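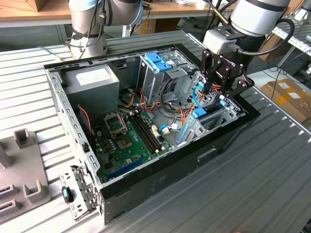

4.2 Disassembly task and workcell

Figure 3. Workcell used for the desktop disassembly task. The tower lies on its side on the slatted table with its interior exposed; the two-finger gripper of the right arm is reaching in near the drive bays. The fixture plate is to the left of the case.

The task was set as the final project of a one-term student course on manipulation. Each team was given the same two-arm cell and a discarded desktop computer, and was asked to remove as many internal parts as possible within 15 minutes without cutting a cable or cracking a board. Teams wrote their own grasp planner and task sequencer on top of Stendeo, the control layer maintained by our laboratory. Low-level motion limits were fixed by the instructors and could not be changed.

Desktop towers were chosen over the flat-pack assemblies of earlier years for two reasons. First, access is poor: the drive cage and power supply (Figure 3) stand well above the motherboard, and an approach that is free at the wrist may still collide at the fingers. Second, the power wiring crosses the middle of the case and is not modelled in any of the supplied geometry. Teams had to treat it as an unknown obstacle or move it before working on the board.

Scoring gave one point per part released and a further point if the part was set down undamaged. Contact forces above the preset limit stopped the run – a restart was allowed, but the clock was not reset. Each team was permitted 2 restarts. Runs were logged at the controller and scored afterwards by Telmo Salcedo and Harsh Vishwakarma, working separately; where their scores differed, the log was replayed and a joint score recorded.

Of the teams that entered, 14 completed at least one scored run. The Drasia team used a fixed order of removal, starting with the drives. The Mirnimus team chose the next part by estimated clearance, which cost time at the start of each run but led to fewer force stops. The results are given in Section 5.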